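Interior Surfaces and Finishes, handout 4: worktops and the wall behind them

Notes for Thursday. Bring these with you, I won't be printing spares. Reading is the chapter on stone and the Kimton showroom leaflet, the leaflet is more use.

Recap from last time

Worktop = most abused surface in the house. Gets cut on, spilled on, leaned on, sat on at parties. Client picks it from a sample the size of a biscuit. Most of your job is getting them to look at something bigger.

Four families we use on this course: natural stone, engineered stone, solid timber, sheet materials. Today is natural stone only, plus colour of the wall next to it. Timber after the break.

Natural stone, the main sorts

Granite. Hard, coarse grain, speckled. Takes heat well. Still porous, still wants sealing, whatever the salesman told them.

Marble. Softer, veined, reacts with acid. Lemon juice, vinegar, wine, tomato. You get a dull patch called an etch. An etch is not a stain! The polish has gone, there's nothing to lift out. Sealing does not stop etching. This comes up every year and half the room gets it wrong.

Limestone. As marble but more so. Lovely in a bathroom, think hard before a kitchen.

Slate. Dark, fine, splits in layers. Scratches show pale, a wipe of mineral oil hides most of them.

Quartzite. Often sold next to marble and looks like it. Much harder. Real quartzite doesn't fizz with acid. Some slabs labelled quartzite do, so test an offcut.

Trade names mean very little. "Granite" in a yard can be three or four different rocks. Ask for an offcut and try it: lemon juice overnight, a drop of oil, a knife scratched along the back edge. Write down what happend.

Sealing

Water test first. Small puddle on the clean dry stone, leave it, wipe it off. Dark patch underneath means it's drinking and wants sealer. No patch, leave alone. Too much sealer goes sticky and hazy and it is a pig to get off.

Apply thin, wait as the tin says, buff off everything that hasn't soaked in. Second coat only if the water test still fails.

Daily cleaning: warm water, drop of washing-up liquid, soft cloth, dry it. No vinegar sprays on marble or limestone. No scouring powder on anything polished.

Slabs, sizes, joints

Standard kitchen depth is a bit over 600 mm with the overhang. Length is limited by the slab and by the stairs. Measure the stairs. Measure the front door. The Osley flat (case study 2, you have the drawings) had a run of 344 cm and a turn in the hall that wouldn't take it in one, so a joint had to go in.

Where to put a joint:
- away from the sink cut-out, weakest bit of the whole run
- away from the hob for the same reason
- over a cabinet side if you can, so there's something under it
- where the pattern is busiest

That last one matters more than people think. A joint in plain pale stone shows from across the room. In a heavily marked stone, with patches and veins wandering about, it can almost vanish if the fabricator lines things up and tints the resin properly. Ask to see the slab laid out dry with the cuts marked on in tape. Any decent yard will do this.

Edges: pencil round is the safe choice. Square edges chip. Bullnose looks dated to most people now but is kind to small heads. A 40 mm edge is usually a thinner slab with a strip glued under (built-up edge), so look for the line.

Pattern and direction

Veins have a direction. Run them along the worktop and it looks longer, across it and it looks chopped up and busy. Diagonal is somewhere between and forgives a lot at corners.

Scale too. Big patches need length to make sense. On a short run you may only get one patch and half another, and it just looks like a mark. On a long run you get the repeat and the eye settles.

Stand at the end of it. Everyone judges worktops from above, nose down, but you mostly see a kitchen along its length from the doorway. The far end closes up, the veins bunch together and the whole thing reads as one middling colour. That middling colour is what you match to the wall, so do not match to the one nice fleck in the sample.

The wall next to it

Rule of thumb: one of them talks, the other listens. Busy stone, plain wall. Plain stone, do what you like on the wall.

Strong plain colour is fine with busy stone, better than a weak one very often. Brown stones in particular go muddy next to magnolia, they want either a proper clean white or something with real depth. Deep red is the old-fashioned answer and still a good one, it warms the beiges and lets the dark patches go darker. Brown and grey mixed stones sit well with it. Leave it bare if you go that strong, no shelf of jars, no prints.

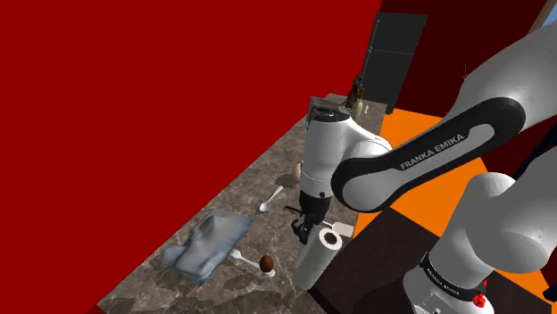
Light on strong colours

Reds go nearly brown in low evening light and can jump at you at noon. Paint a board (big, A2 at least), prop it on the worktop sample and look at it morning, midday and with the lamps on. Not the little tester square on the wall, the old colour round it fools your eye.

Warm bulbs push red towards orange. Cool bulbs make brown stone look grey and a bit sad. Check the bulbs before you blame the paint.

Bounce: a big red wall throws colour onto everything near it. White plates look pink. Polished stone picks it up more than honed. If the client cooks a lot and wants to see what colour the onions have gone, put a decent neutral task light over the prep area.

Finish: flat matt looks best on a strong colour and marks worst. Behind a worktop use a scrubbable matt or an eggshell. Strong reds take more coats than you've priced for. Tinted undercoat, always. Use the grey one Asotura do or whatever your merchant will mix.

Where stone meets wall

Walls are never straight. Scribe the stone or cover the gap, there is no third option. Upstand in the same stone is the usual cover. No upstand gives a cleaner line and a harder job, wall must be skimmed flat first, then a thin bead of silicone. Match the silicone to the stone, not the paint. People repaint, they don't re-stone.

Mask both sides, bead, smooth once, tape off while it's soft. Once! Going back over it is what makes the mess.

Order of work: plaster, mist coat, cabinets, template, stone in, silicone, final coats last. Painters hate this order. Keep to it anyway, fitters will lean a slab on your finished wall every time.

Costs, very quick

See the Melnychuk price sheet on the course page for template fee, cut-outs and polishing per metre. Don't copy the slab prices into your own quotes, they're last year's. Cut-outs are charged each. So are drainer grooves and tap holes. Allow for delivery upstairs.

To do before next session

Exercise A. Using the Osley drawings, mark two possible joint positions and say which you'd go with. A sentence or two is plenty.

Exercise B. Find one patterned stone, anywhere, shop counter or bank floor or your nan's hearth. Note the vein direction, the middling colour from a distance, and pick one plain wall colour for it. Paint a board.

Exercise C. Water test on whatever offcut you took from the box. Label it. Last term's box came back with half of them unlabeled and I had to bin the lot.

Boards and offcuts by 2 on Thursday please, room's locked after.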